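Progress report: trial of the Bramard kitchen simulation kit
February 5, 2024
To: Melquiades Rosales
From: Pieter Fourie

Hi Melquiades,

You asked for something short on how the Bramard trial is going, so I'll try (you know me). We're 3 months into the license and I've got a much better feel for what you're paying for.

Where we are

The install was painless. The kit came with the kitchen package and the gripper model we wanted, and I had both running on the old workstation by the end of the first afternoon. I was braced for a week of missing drivers! The only real snag was the license server, which kept dropping us overnight. Support fixed it after 2 emails.

We're using it for cabinet opening and nothing else for now. I know the proposal to Cestitz also mentioned drawers and faucets, but handles are where our controller has always been shaky, and I'd sooner get that nailed down before I spread us out.

What I like

The close-up view from the gripper is the best part of the package. Wood grain, molding, tile grout — it's all there, and our vision code gets a decent workout from it. I also like that I can stop a run at any point and look at what the arm was looking at. The renders below are all from the kitchen package, with the fingers open.

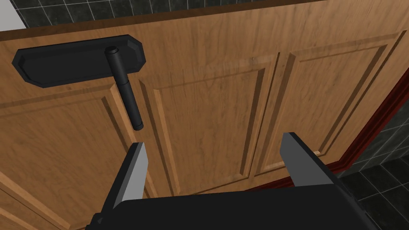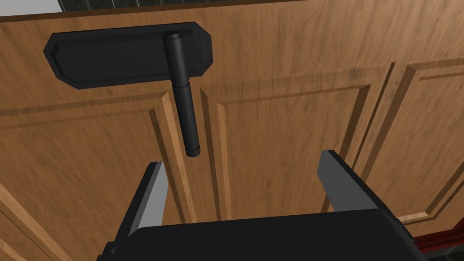
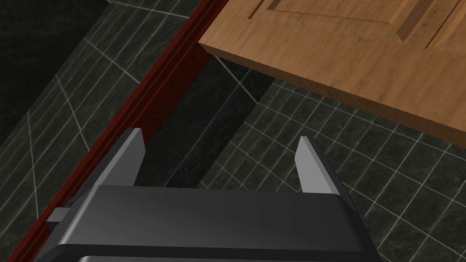
What bugs me

The lighting is too flat. I'd love a low sun through a window, and right now I can't get one without writing my own light setup. Contact settings are also buried three menus deep, and the manual for that section reads like somebody's notes. I've sent Bramard a list.

Money and next steps

We've spent 2,000 of the trial budget, all of it on the license and the extra seat. I'd like to keep going through June. By then I want 12 handle styles in the test set and a side-by-side with the Bistano kit, which a couple of people have been pushing me to try. If you're OK with that, I need a yes from you before the seat renews — an email is fine.

Pieter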